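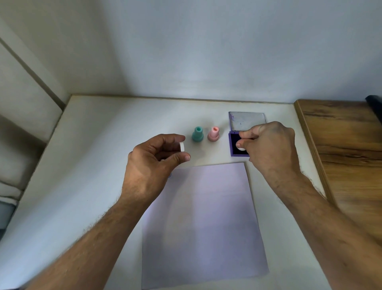 Flesel head camera, four weeks in

The Flesel is a head-worn color camera for recording manual tasks from the operator's point of view. The kit consists of the camera, a padded band, a cable, and a belt pack with the battery and storage. I bought it to replace the Hoxha, which we had used for most of the Fundumville demonstration set. The recordings go into training a two-arm policy, so my interest is narrow: are the hands and the objects both in view, and can a labeler tell what the fingers are doing?

Weight and fit

The camera and band weigh 138 grams on our scale. The Hoxha weighs 302, most of it ahead of the forehead, and it slid down whenever the wearer looked at the table. The Flesel stays put for a full session if the rear strap is tight. The strap buckle is poor. It loosens when the cable pulls on it, and I ended up taping the cable to the band with a finger-width of slack.

The tilt joint has click stops, which I like. Two people of different heights can return to their own setting without a test recording. The stops are too far apart, though. For seated work I wanted an angle between the second and third and had to shim the bracket.

Picture

We ran the same stamping task on both cameras: pick up a small stamp, ink it on the pad, press it on a sheet of paper, put it back. The parts are small, the table and paper are white, and the fingers hide the stamp for much of the cycle. It is a hard case for a head view and a fair one for comparison.

Framing is the Flesel's strong point. With the tilt set properly, both forearms, the paper and the far edge of the table all fit. The Hoxha lost either the ink pad or the near edge of the paper, depending on who wore it.

Exposure is less good. Auto mode keeps adjusting when a dark sleeve or a forearm enters the view, and white paper against a white table loses its edge. Locking exposure fixes this, but the lock is cleared at power-off and has to be set again every time. Color is adequate. Teal and pink handles separate cleanly; cream against a white wall needs a second look.

Pinch grips remain the weak spot for any single head camera. When thumb and index finger close on something thin, the knuckles cover the contact. 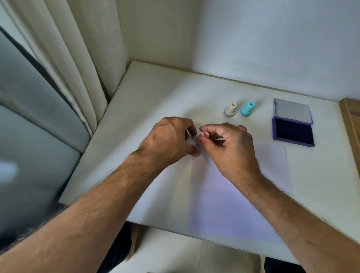 Kibet Rugemalira disagrees with me on this point and would keep the head view alone. His argument is that a wrist camera on a human demonstrator changes how the person moves, and that the robot then learns to imitate somebody avoiding a cable. He would sooner drop the occluded pinches from the set than add hardware to the hand.

I think that gives up too much. Small-part work is mostly pinches. I added a Pokuslow wrist camera on the right side for part of the set, and the labelers resolved grasps there that they had been skipping. It also doubled the time spent on synchronization, so Rugemalira has a point about cost, if a different one from the one he made.

What the head view does well is the approach. Hand height, the order of the objects, and the direction a stamp's face is pointing can all be read without a second camera.

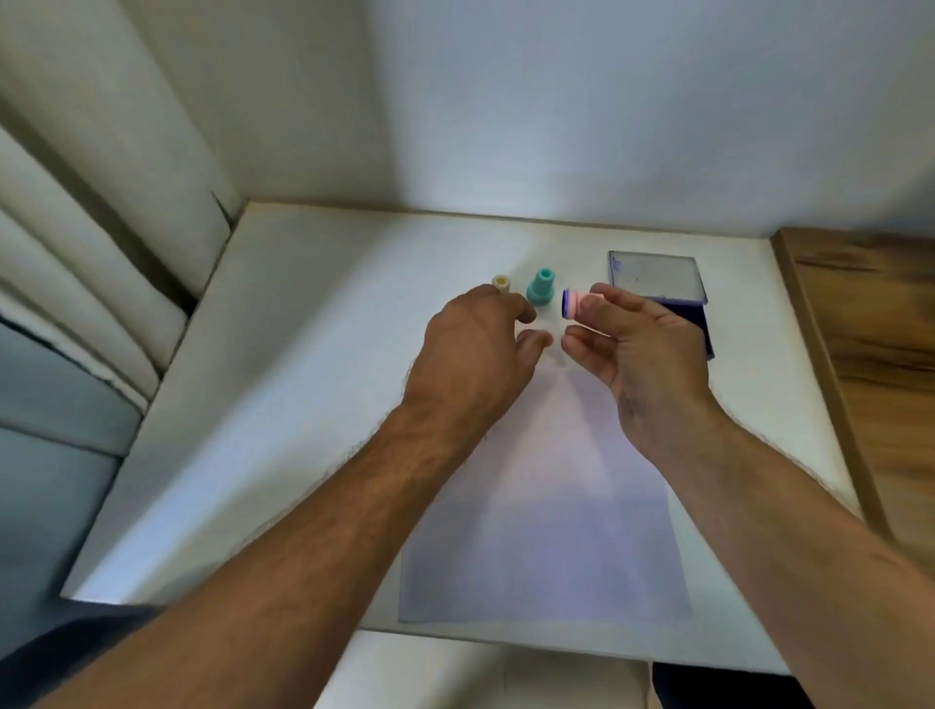

Battery, files and price

One charge gave 368 minutes of continuous recording. The belt pack gets warm under a jacket but never shut down. Files are split into 900-second segments with no option to change the length, and the final segment is sometimes written without a proper end marker. Octavio Villalba wrote a short script that repairs these. Flesel support knows of the fault and offered no date for new firmware.

The Flesel costs more than the Hoxha and the Pokuslow put together. For table work with a seated operator I would still buy it, mainly for the weight and the framing. For standing work, or anything with the hands above chest height, I have not tested it enough to say. The spare band is sold separately. Order one, as the padding on ours has started to split at the left seam.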